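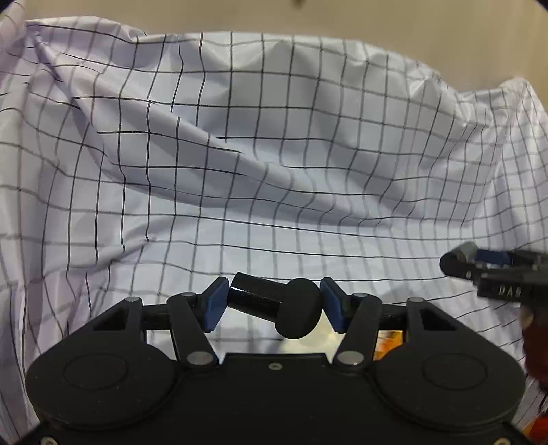

Drestby, October 2023

Hand-Held Gripper Build: Project Report
Rafferty Dvorak and Imani Ostrowski
Supervisor: Verna Dunleavy

What we set out to do

Our project was to build a pair of hand-held grippers that a person can use to pick up household objects, with a camera looking down over the fingers. We wanted to find out how much of this could be done in a shared workshop with ordinary tools. Most of the work took place at Flisgate, where we had a bench and access to the printers two evenings a week. The rest was done in Imani's garage.

The linkage

Each gripper has a flat central body with a linkage on both sides. An outer arm and a slanted inner link run up from the body to the finger, so the pad should stay close to the same angle as it closes. On our first version it did not. The pivot holes were drilled by hand and had too much play, and the fingers twisted under load. Tavion Esposito at the workshop lent us a drilling jig and showed us how to ream the holes after drilling. We remade all the links with it. The new set moves freely and has much less side play.

The pads are dark blue with finely ridged edges and sit on black backings. Smooth pads came first, and glossy objects slid out of them. With the ridges we could hold a small cylinder with a wider cap across its end. The pads still tilt inward when they close on something narrow. We have not fixed this. We think the inner links are slightly too short.

Camera

The camera records at 1080 lines. Its wide lens takes in both fingers and a good part of the table, and the upper corners come out dark. We tried moving the mount forward to get rid of this, but then the lower ends of the links were lost, and we wanted to keep the pivot pins in view to check the motion. The mount went back to where it was.

Handling tests

We worked over a white cloth printed with a thin black grid. The plan was to use the grid as a rough scale. This only works where the cloth lies flat. Once it is bunched up the squares bend and run into each other, and nothing can be measured from them. For distances we went back to a steel ruler taped to the bench.

The cloth did turn out to be a useful test object. Picking up a fold is harder than picking up anything solid, as the fingers tend to push the fabric along before they close. Coming in from the side of a ridge gave better results than coming straight down.

We ran two sets of open-and-close cycles, 2000 on each gripper, using a cam and a small motor. One inner link cracked near its upper pin in the July run. Nandi Msimang suggested a larger radius at that corner, and the replacement part lasted through the second run – we have since changed the drawing for both sides.

Still to do

The screws in the body need thread lock, and the housings pick up dust and should be wiped before filming. The new inner links have been drawn 14 percent longer but not printed. Rafferty has the files and the spare pins.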